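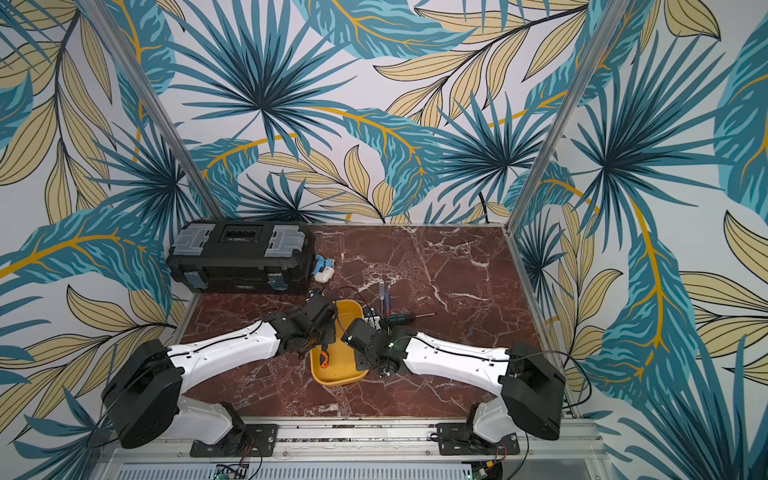 Idalina Neves asked me last week if the new two-arm bench had made my job easier or just smaller, and I've been chewing on that ever since, so here's my review of the Avlow after a winter of working next to it.

Some background. I do tool kitting at Plotwood. Trays get filled with hand tools and fittings, trays go out to the repair crews, trays come back a mess. We used to do all of it by hand, standing up, and by Friday my wrists let me know about it. The Avlow came in February and I was not excited (I'd sat through the sales demo and my coffee got cold).

**What I like**

It's patient! Screwdrivers, cutters, anything with a decent handle, it'll work on those all day without getting sloppy at four o'clock like I do. Both arms can reach the same tray, so you don't have to keep turning things around for it. The rail across the front is solid too, and I've leaned on it more than I should admit.

**What I don't**

Small plumbing fittings. Elbows especially. Ours fumbles them often enough that Boonmee Paisan and I still sort those ourselves, and I'd plan on that if you're buying one. Cables are my other gripe: there's a big loop hanging off each elbow and I'm forever ducking my sleeve around them. And setup took us 7 days when we'd been told two.

**What changed for us**

No one lost a job, which was the first thing everybody asked. We do around 204 trays a week now, and my day is more checking and fixing than picking. I miss the picking a little. You could talk while you did it, and now Boonmee and I are at opposite ends of the room. On the other hand, Raquel Rocha learned to teach it new layouts and got a raise out of it, and I'm next in line for the training.

So, Idalina: easier on the wrists, quieter than I'd like. Four stars from me, and I'd go to five if they'd sort out the elbows and shorten those cables.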